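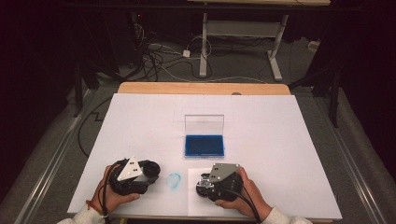
Blue pad open, paper at the ready. Stamping season has begun!

November 18, 2022

So I have caught the stamping bug again. It happens every year right when the stores start playing the jingly music, and every year I tell myself I'll buy a box of cards like a normal person, and then I walk past the craft aisle and come home with a new ink pad. This year it's blue. Very blue. I had my heart set on a dark green, but I tried the blue on the back of an envelope and that was the end of the green.

My list is at 17 cards, which sounds like nothing until you remember that each one gets a stamp on the front, a little one inside, and another on the envelope flap (I can't help it, I love a stamped flap). I'd like them all in the mail by the first week of December. Last year my aunt in Lerkport got hers in January and she still brings it up.

A few things I've picked up, mostly by ruining paper.

Put something hard under your work. I used to stamp right on a placemat and could never figure out why the middle of every print came out pale. A big flat white board on top of the table is so much better. You get an even print, the ink stays off the wood, and if you miss the paper and leave a blue smudge on the board, well, it's a board. Mine has so many smudges by the end of the season it looks like weather. I do wipe it down, with plain dish soap and a rag, and whatever stays, stays.

Tap, don't mash. I'm a masher by nature. If you press a stamp down hard into a juicy new pad the ink climbs up the sides and you get a fuzzy ring around your nice snowflake. Light taps, a few of them, and then look at the stamp before you put it anywhere near the paper. If it's shiny all over you're good. If there are puddles, stamp once on scrap first.

Then when you go to the paper it's straight down, hold, straight up. No rocking! Everybody wants to rock it. My friend Essam Farouk came over to help with the envelopes last year and he is a rocker, there's no curing him, and we had 9 double-edged reindeer before I moved him over to licking duty.

Close the lid. I like the pads with a clear hinged lid because I can see the color without opening every single one, but they also make it very easy to leave the thing standing open while you go make tea and get into a phone call. I killed a really pretty plum pad that way. It still prints, if you like your plum in patches.

Paper matters more than I wanted it to. I spent two winters stamping on the cheapest white printer paper and blaming the ink. The thicker stuff from Ouali (the little stationery place by the bakery, not the big one) takes ink beautifully and doesn't go see-through on the back. I still use the printer paper for tests, and I keep a sheet next to me the whole time for trying out angles. A faint pencil line helps if you want a row of anything to come out straight - wait until the ink is good and dry before you go at it with the eraser. Ask me about the gray streak across my sister's birthday card.

Oh, and sleeves. Roll them up. I have a white sweater with a small blue star on the cuff, and I get compliments on it, so I've decided to say I did it on purpose.

Next up I have to carve the little stamp for the flaps. I'm torn between a pinecone and a mitten. The mitten is easier and the pinecone is cuter, and my last pinecone came out looking like an artichoke. If any of you have a good simple pinecone, please send it my way, I'd be so grateful. Also if anyone knows whether Zellora refill ink will work on a different brand of pad, leave me a comment before I squirt it all over mine and find out.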